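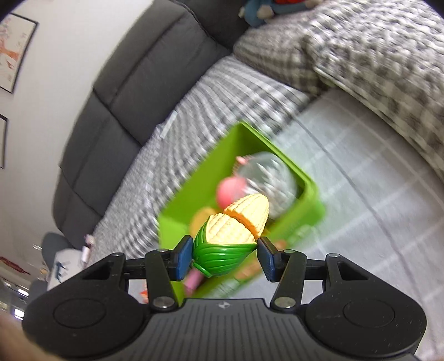 Print this page | E-mail this page
Shares: 3 | Comments: 0

Clarwood Home Handling Project
Progress report to the Strobel Fund
June 2, 2019
Prepared by Rosemarie Eichhorn, Ritdale

When I wrote in November, I promised you a dull spring. I apologize for failing to deliver one.

Collection first. We are recording people tidying toys in ordinary living rooms with the hand-held Stevulier grippers, so that the arm in Ritdale can learn to do the same. The target for this period was 3,000 usable recordings and we have them, minus 300 that I would like to talk about.

Those 300 were made with a gripper that was lying to us. The encoder that reports how far the fingers are open had slipped on its shaft, so a half-closed grip went into the log as fully closed. The video was fine. The people holding the gripper were fine. The numbers said they were crushing everything they touched, and the arm, a diligent student, took notes.

We learned this on the bench. Given a soft ball, the arm closed on it with great conviction, tripped its own force limit, and stopped with the ball held tight. The limit did its job. Our release procedure, which was a laminated card telling the operator to press Release, did less well, because Release is disabled after a force trip. Getting the ball back took 54 minutes and a call to the man who wrote the card.

No one was hurt. All the same, I have logged it as a safety matter and not as an equipment fault. A hand could have been where the ball was, and 54 minutes is a long time to consider one's career.

Toys remain the right thing to practice on, in my view. A bin of them is a fair sample of what a household will ask for, with hard plastic next to plush and very little that sits flat.
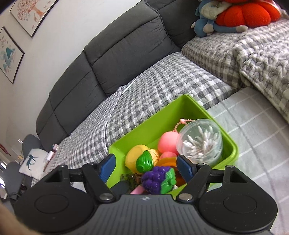 They also punish a bad finger reading quickly, and we should have used that sooner. Had we played back one recording on the arm after each session, the slipped encoder would have shown up the same day.

Changes made so far:

The encoder is now pinned to the shaft. It had been glued, by me, so I will not be naming the person responsible.

Every session opens and closes with the fingers run fully open and fully shut, and the readings are checked before anything is uploaded.

The arm has a manual release lever that works with the power off. The card has been rewritten and tested on two people who had never seen it.

Still open: whether the 300 can be rescued by working out finger position from the video. I think most can. My colleagues think I am sentimental about them. We will try a small batch and report the result whichever of us it embarrasses.

I am not asking for more money. I am asking to move the first trial in a real home back to November, so the lever can be tested properly before the arm meets anyone's children.

Contact: Clarwood Project Office, Ritdale
Copyright 2019 Clarwood Home Handling Project
Back to top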